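Vundau App Vault: locked folder not encrypting on internal storage?
Forum: Android Security and Privacy > Apps

tealrouter
Running Vundau App Vault 4 on a Bavik tablet, Android 13. I locked the Downloads folder with a PIN and then connected the tablet to a desktop over USB. All 797 files were readable in the file browser with no prompt. The app still showed the folder as locked. Is that expected, or did I skip a step?

kernelpanda
Expected. "Lock" and "Encrypt" are separate functions in Vundau. Lock puts an overlay on top of whatever app tries to open the folder on the device. It does not touch the files. You need Settings > Vault > Move to container. Anything left outside the container is plain storage as far as MTP is concerned.

tealrouter
Found it. The menu entry is grayed out. Free space is 20 GB, folder is 70 GB.

kernelpanda
Then it can't build the container. It writes the full encrypted copy first and deletes the originals at the end. Move things in batches, or put the container on a card.

mossy_dpi
I would not put it on a card. I had one on a card in a Morsy phone and the index got corrupted when the card unmounted during a write. Lost 107 photos. The support page says external containers are "supported," but there is no journal on the index file, so one bad write is enough.

kernelpanda
That is a card problem. Mine has been on external storage since April with no errors.

mossy_dpi
The card tested clean afterward. A container format that cannot survive an unmount should not be offered for removable media. Internal only, in batches, and keep a backup of the index file somewhere else.
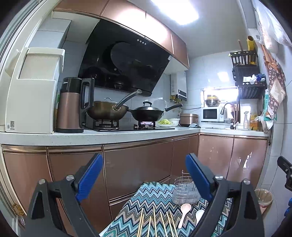 flollville_admin
Thumbnails are the other leak to check. Moving a picture into the container removes the original, but the gallery app keeps its own cached copy, and on the versions I tested Vundau did not clear that cache. I repeated it on 7th August with one test picture. After the move the file was gone from Downloads and would not open without the PIN. The cached thumbnail was still in the gallery's cache directory, small but sharp enough to make out the zigzag stripes. Clear the gallery cache by hand after each batch, then reboot.

tealrouter
Does the cache show up over USB as well?

flollville_admin
Depends on the gallery. If it writes to a .thumbnails folder in shared storage, yes. If it uses its private app directory, not without root or a debug build.

0xferrite
You could skip the app completely. Make a second user profile on the tablet and keep the private files there. Storage for each profile is encrypted with its own key and you don't hand an overlay permission to a third party.

kernelpanda
Bavik removes multiple users on the smaller tablets. Check before recommending it.

0xferrite
Mine has it under System > Users. Which model doesn't?

tealrouter
Mine has no Users entry under System. Going with batches on internal storage. First batch moved and the folder no longer shows those files over USB. There was a .thumbnails folder - cleared it. Will post again if the index breaks.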